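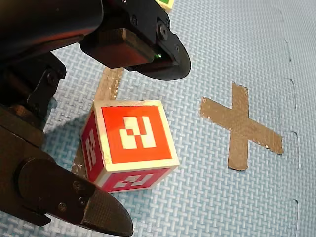 双臂操作实践 第4讲讲义
方块抓取、放置到十字、双臂交接

主讲 Bernice Antwi,实验课 Ayuba Agbenyega
上次没讲完的手眼标定并到这一讲前半段。讲义赶出来的,公式没有排版,凑合看,有错直接在课上喊。

先说安排

前半段讲理论,后半段上机。上机还是在 Ikard 实验室,Irkach 组和 Sukel 组先用台子,其余组先在仿真里把状态机跑通,再换过来。代码仓库叫 Adjei,分支从 main 拉,不要直接往 main 推。上次有人推了,别组的标定文件全被盖掉,恢复花了一个晚上。

十一月底交中期报告。格式见最后一节。

0 上讲遗留

几件事,快速过。

坐标系命名统一。世界系 W,左臂基座 L,右臂基座 R,相机 C,方块 B,夹爪 G。变换写作 T_W_B,读作"B 在 W 里的位姿"。有组写反了,T_B_W 当 T_W_B 用,结果机械臂往天上抓。写反的时候平移向量符号看着也挺合理,很难肉眼发现。建议在代码里变量名就按这个格式来,乘法时相邻下标对得上才准乘:

T_W_B = T_W_C * T_C_B
T_L_B = inv(T_W_L) * T_W_B

相邻字母不一样就是错的,不用想。

四元数顺序。Adjei 里一律 xyzw。你们从别处抄来的函数很多是 wxyz。抄之前看一眼文档。单位四元数按 wxyz 读进来会变成绕某根轴转半圈,方块会"翻面",码的 id 却是对的,查起来特别烦。

单位。长度全用毫米,角度全用弧度。控制器接口要米的那一处,在接口函数里面转,外面别转。

1 手眼标定

眼在手外,相机固定。要求的是 T_W_C。

做法:夹爪上夹一个带码的方块,夹紧,标定过程中不许松。让手臂走若干个姿态,每个姿态记两样东西:正运动学给的 T_L_G,相机给的 T_C_B。方块相对夹爪不动,所以

T_L_C * T_C_B = T_L_G * T_G_B

右边的 T_G_B 未知但是常量。取两个姿态相减消掉它,变成 AX = XB 的形式,X 就是 T_L_C。推导课上写黑板,这里不抄了,自己补。

要点:

姿态之间转动要大。只平移不转的话旋转部分解不出来,求解器不报错,给你一个看着正常的垃圾解。至少绕两根不平行的轴转过。

每个姿态停稳再拍。手臂到位以后还会晃一小会儿,等速度读数归零再多等一下。

码要占画面足够大。太小的话角点误差直接变成深度误差。

标完一定要验证。验证用的数据不能是标定时用过的。把方块放到垫子上几个不同地方,让夹爪尖去点方块顶面的中心,看偏多少。偏差各处方向一致,多半是 T_W_C 平移有问题;偏差随位置变,多半是旋转。偏差乱七八糟,先查码的尺寸填对没有。

码的尺寸填的是码的边长。方块边长 35 毫米,每个面四周还留了一圈边,码比面要小。去年有组把方块边长填进去,所有距离都按比例偏远,补了一堆偏移量硬凑,最后换个位置就全不对。自己用卡尺量,量码,别量木头。

双臂的情况:左臂标一次得 T_L_C,右臂标一次得 T_R_C。两个一除就有 T_L_R。注意误差会叠起来,交接的时候要用的正是 T_L_R,所以单臂抓得挺好不代表交接没问题。比较省事的检查:两只夹爪先后去点同一个点,看差多少。

2 位姿估计的老毛病

平面码的二义性。码接近正对相机、又离得远的时候,一张图能解出两个差不多好的姿态,法向朝两边翻。表现就是姿态在两个值之间来回跳。平移部分一般还行,姿态不能信。

处理办法:

(a) 同一个方块能看到两个以上的面,就联立起来解。方块各个面之间的关系是已知的,角点一起扔进 PnP,二义性基本没了。方块斜着放、能看见三个面的时候最舒服。

(b) 只看到一个面,取两个解里离上一帧近的那个。初始帧还是没办法,所以初始帧多等几张。

(c) 方块平放在垫子上是很强的先验。有一个面朝下,法向肯定竖直。拿这个去筛。但是方块被夹起来以后、或者底下垫着别的东西的时候,先验不成立,记得关掉。Sukel 组上次就忘了关,夹在空中的方块被强行"放平",手臂一直在修一个不存在的歪。

滤波不要太猛。均值滤波窗口开大,方块移动时位姿拖在后面,你看着曲线很光滑,很高兴,然后夹爪每次都抓在方块后面一点。静止时可以平均,一动就清空。

四元数求平均别直接加起来除。q 和 -q 是同一个姿态,加一块可能等于零。先对齐符号再加,加完归一化。差得不大的时候这样就够用。

遮挡。夹爪往下伸的时候,指头会从相机和方块之间穿过去。所以抓取前最后一段是盲的,这是正常情况,程序要按盲的写:到预抓取点时锁定方块位姿,后面不再更新。有的组一直更新,指头一挡,检测丢失,程序抛异常停在半空,挺尴尬。

3 单臂抓取

拆成几段,每段有名字,日志里打名字。

HOME 到 PRE。预抓取点在方块外面,指头对着要夹的那两个面。这一段可以快。

PRE 到 REACH。直线进去,慢。路径上不转腕。转腕放在到 PRE 之前做完,边进边转指尖会扫到方块角。

CLOSE。合爪,目标开度 33 毫米,比方块窄一点点,靠这一点产生夹持力。不要设成 0!设成 0 电机一直顶着,电流打满,几分钟就热保护。

CHECK。合完读实际开度。停在接近方块宽度的地方,算夹到;一路合到目标以下,空了;停得比方块还宽,夹到角上了,松开退回去重来。

LIFT。竖直抬一小段,再动别的。抬完再读一次开度,和 CHECK 那次比,变了说明在滑。

夹哪两个面?选和手臂来的方向配得上的一对。方块转了四十五度左右的时候两对差不多好,不要每帧重新选,选了就锁住,不然手腕会犹豫,来回摆。

指尖。两根指头形状不一样,指尖中心不在法兰轴线上,工具偏移 T_G_tip 要单独量。开度变的时候指尖会不会沿进给方向走一点?会,连杆式的夹爪走弧线。合爪时指尖往前伸或者往后缩,PRE 里要留出来。自己做个表:开度对指尖位置,线性插值就够。

指尖纹路里塞了灰以后会变滑。上机前用干布擦,不要用酒精。

低处的指头离垫子很近的情况:横着伸进去夹的时候,下指要么在方块侧面,要么贴着垫子。垫子是软的,压下去一点不会坏,但是力会反到手臂上,位置误差变大,有时直接触发碰撞停机。规划时给垫子表面加一层余量。垫子表面高度也要量,别用桌面高度,泡沫有厚度,而且接缝的地方会拱。

4 放到十字标记

十字是目标点。任务要求方块中心压在两条交叉的地方,方块朝向不限(进阶题限)。

十字怎么检测。几种做法都可以:

一,手工点。开程序时在图上点一下,反投影到垫子平面。最省事,中期可以用。

二,按颜色和亮度分割。标记表面皱,反光一块亮一块暗,直接阈值会碎成好几片。先做闭运算,再取最大连通域。相机自动曝光一定关掉,手臂一进画面整体亮度就变。

三,直线拟合,两条线求交点。这个对碎片不敏感。边缘撕得毛毛的,霍夫出来一堆线,聚成两簇,每簇取中间那条。交点比质心稳,因为四条臂不一定一样长,质心会往长的那边偏。这个坑 Irkach 组踩过,每次放都偏一侧,偏得还特别一致,他们以为是标定,重标了两遍。

反投影:像素 (u,v) 变成相机系里的一条射线,变到世界系,和 z = 垫面高度 求交。射线和平面越斜误差越大。

放置动作:到目标上方,竖直下,下到方块底面离垫子还有一点点的时候停,开爪,让它落。别顶到底再开。开爪也别一下全开,先开一点点等一下,再全开,不然先离开的那根指头会带着方块走。撤离方向沿着指头退,退出来再抬。先抬的话下面那根指头会把方块挑翻。挑翻的事故视频在仓库 media 下,值得一看。

误差怎么算。放完,手臂退开,重新检测方块,中心投到垫面上,和十字交点求距离。注意用的是同一个相机同一套标定,系统误差会互相抵掉一些,所以这个数偏乐观。报告里写清楚是相机测的还是尺子量的。

5 双臂任务布局
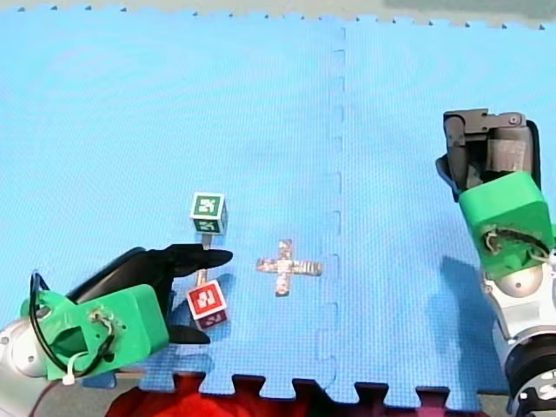

双臂任务首先要定谁先动、谁让路,定好了再谈轨迹。分配规则最简单的版本:方块离哪只臂近,哪只臂去拿;目标点离哪只臂近,哪只臂去放;两者不是同一只臂,就要交接。看这个布局,两只夹爪隔着垫子相对,红块和绿块都在左臂跟前,十字在两臂之间的空处,按规则抓取归左臂。绿块在上面,红块在下面,那就先处理绿的,顺序反了上面的会被带倒。还有一条容易漏:左爪现在张开着,两个方块都在指头之间的范围里,直接下 CLOSE 指令会碰到什么,写程序之前先在纸上画一遍。垫子拼缝离十字不远,右侧还有手臂投下来的影子,做直线检测的组把感兴趣区域收窄一点,不然拼缝也会被拟合进来。

上下叠放的补充。预抓取点的高度要按上面那个方块自己的位姿算,不要拿"垫面高度加半个边长"那条公式,那条只对直接放在垫子上的方块成立。上面那条 2(c) 的先验也要想清楚再用。抬的方向必须竖直,抬够高再平移,余量留一个方块边长,也就是 35 毫米。横着拖出来的组,下面的方块九成会跟着跑,跑了以后记录里红块的位姿就作废,得重新检测再继续。

工作空间划分。垫子上分三块:左臂独占、右臂独占、共享。共享区加锁,同一时刻只许一只臂进去。锁的粒度先做粗的,整个共享区一把锁。想做细的可以,先把粗的跑通。

锁要注意死锁。左臂拿着锁等右臂就位,右臂就位要进共享区,等锁。经典。交接时要写一个专门的状态,两只臂一起持锁。

肘部!大家只盯着夹爪,手臂中段也会扫到共享区。检查碰撞的时候每节连杆都要算,用胶囊体近似就行。线缆也算,腕部外面走线的地方会比外壳鼓出来一截,胶囊半径放大点。腕关节不要连续往同一个方向转,线会缠。每次回 HOME 时把腕转角回到零附近,选等价解里绝对值小的。

6 交接

给方 A,收方 B。步骤:

1. A 把方块送到交接点,停稳,报 READY_A
2. B 到预接点,报 READY_B
3. B 直线进去,合爪,检查开度
4. B 报 HELD,A 才可以松
5. A 开爪,沿自己指头方向退
6. B 等 A 退出安全距离再动

第4步不要用延时代替。"等一秒应该夹好了"这种写法一律扣分。

夹哪两个面:A 已经占了一对面,B 只能夹剩下两对里的一对。提前在抓取阶段就要考虑,A 抓的时候给 B 留好面。很多组交接失败,根子在抓取阶段选错面。

两只爪同时夹着一个方块的那一小段,两只手臂连成了一个闭链。T_L_R 有误差,两边就会较劲。方块会在指头里拧,或者触发停机。对策:这段时间 A 降低刚度(控制器支持的话),或者 A 先松一点点,夹持力减小但不掉。不支持的话只能把 T_L_R 标好。

交接后方块在 B 手里的位姿和预想的有偏差。一定要重新看一眼。B 把方块举到相机能看见码的地方,停,更新 T_G_B,再去放。省掉这一步的组,放置误差一般翻倍还多。

交接点选在哪?两臂都够得着、都不在伸直附近、相机看得清。三个条件取交集,一般就剩一小块。用可操作度画个热图,仓库 tools 里有脚本,参数改一下能直接用。

7 状态机和日志

不要用一大串 if 嵌着写。每个状态一个函数,返回下一个状态名。失败也是状态,有名字,有出口。

最少要有的失败出口:检测不到方块、夹空、夹偏、滑落、交接超时、碰撞停机。每个写清楚回哪。碰撞停机回人工,别自动重试。

日志每行:时间戳、臂、状态、关节角、开度、方块位姿、位姿是否新鲜。最后一项很多人不写。位姿是锁定的旧值还是当前检测的,事后分不出来就没法查。

举个例子。Irkach 组有一次完整运行记了 1163 行,出问题就在交接那几行:B 报 HELD 的时间比它开度稳定的时间还早。原因是 HELD 的判断读的是指令开度,没有读实际开度。改一个变量名就好了。没有日志的话大概又会去重标定。

时间戳用同一个时钟。两只臂的控制器各有各的时钟,差出来的那点时间够你怀疑人生。统一用主机收到消息的时刻,虽然有延迟,但至少顺序是对的。

画图脚本:横轴时间,两只臂各一条状态色带,下面叠开度曲线。一眼就能看出谁在等谁。

8 上机步骤和规矩

开机前:急停按一次,确认能断,再放开。手不要在垫子上方。头发扎起来,挂绳摘掉。

一人操作,一人守急停。守急停的人只干这一件事,不看手机,不改代码。

第一次跑新轨迹,速度比例调到最低,跑完一遍没事再往上加。改了标定文件也算新轨迹。

动手挪方块之前喊一声,等操作的人回答"停了"再伸手。

夹爪摸着烫就停,歇一会。螺丝松了不要自己拧,叫 Ayuba,有几颗涂了胶,拧了就滑牙。

方块掉地上,捡起来看看边角和码有没有磕坏。码角磕掉的会影响角点,换一块,旧的放回盒子里写个条。

走的时候:两臂回 HOME,断电,垫子上的方块收掉,十字不要撕。撕了要重贴,重贴位置就变了,别组的数据没法比。

9 作业

A 题(必做)。单臂,红块,从垫上任意位置放到十字。连续做,失败也要记,不许挑。报成功率和误差分布,画散点,别只给平均。

B 题(必做)。叠放取块。先上后下,上面的放到指定位置,下面的放到十字。下面的方块在取上面时移动了多少,也要报。

C 题(选做)。双臂交接。从左臂侧拿,右臂放。要有交接前后方块在夹爪里位姿的对比。

D 题(选做,难)。限定朝向。方块指定面朝上,必要的话空中换手翻面。

思考题,写进报告,每题几句话就行:

为什么只做平移标不出旋转?
两只臂标定都准,T_L_R 为什么还可能不够准?
在 CLOSE 之前锁定位姿,如果方块这时被碰了一下,你的程序在哪个状态能发现?
十字交点和质心的差,在什么情况下等于零?

10 中期报告格式

不超过六页,图算在内。必须有:系统框图、标定验证结果、状态机图、失败分类表。失败分类表最重要,写得好比成功率高更加分。"偶尔失败"这种话不要写,写哪个状态、什么现象、日志哪一行。

代码打标签,报告首页写标签名。Bernice 会拉下来跑,跑不起来先退回改一次。路径不要写死自己电脑上的。

视频一段,不剪,不加速,配乐更不要。

答疑:上机那天下午三点以后 Ayuba 都在 Ikard。标定问题带着验证图来问,光说"不准"没法帮你看。

下讲:力控和柔顺,顺便在讲一遍闭链那段。预习材料晚点传仓库,还没写玩。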